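Questions and Answers about the Villaseñor Drainage Inquiry

This page is kept by the Residents' Group of Villaseñor. We update it when we receive new papers from the court or from the town. Last changes were made in February.

What is the inquiry about?

It is about the contract for the storm drains in the lower part of town. The contract was given to the company Gelter. The town auditor found that 13 invoices were paid for sections of pipe which the inspector had not yet signed. The prosecutor wants to know who approved these payments, and if the other bidders were treated in a fair way.

Who is accused?

At this moment two persons have been charged: Leobardo Tapia, who was head of the purchasing office, and Emanuel Crăciun, the former site manager of Gelter. Both say they are innocent. Please remember that a charge is not a conviction.

Is Leobardo Trujillo also accused?

No. We receive this question very often. Mr. Trujillo is a member of the town council and has the same first name as Mr. Tapia. He was heard as a witness only. Two posts on social media have mixed the names, and we asked the authors to correct them. One of them did it.

What is the case number?

The number is 2522. You need it for every request at the court office, also when you ask by phone.

Can I attend the hearings?

Yes, the hearings are public, except when the judge decides to close the room for a part of the testimony. You must show an identity card at the entrance. Courtroom 7 is small, so it is better to come before 8:30 in the morning. Recording with a phone is not permitted, but you can take notes on paper. 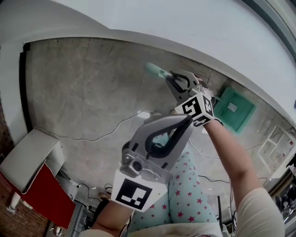

If you come with a group, please write to the court office before. They do not reserve seats, but they can tell you if the hearing was moved to another room. This has happened two times already, and some people waited at the wrong door until the session was over.

Who is the judge?

The case was first with Judge Iraís Rosales. She is still responsible for it. The defense asked for a different judge, and the request was refused.

What is the role of Imidar?

Imidar was one of the companies that lost the bidding. It made the first written complaint. Imidar is not a party in the criminal case, but it has a separate claim against the town for the costs of its offer.

Where can I read the documents?

The auditor's report has 896 pages with all annexes. You can read it at the town library, at the information desk. Copies are paid by page. Bank details and private addresses are covered in black.

Will the drains be finished?

The work on the open sections was stopped by the town. The council must vote on a new contract, and for this it needs a new estimate first. We do not have a date. If water comes into your cellar in the meantime, report it to the public works office and keep a copy of your report.

I worked on the project and I have information. Whom do I contact?

Please contact the prosecutor's office directly, or your own lawyer. Do not send us original documents. We are not able to protect them and we cannot give legal advice.

Who answers the questions on this page?

Sena Baidoo collects the questions and writes the answers. If you find a mistake, please leave a note in our box at the library and write the title of the question on it.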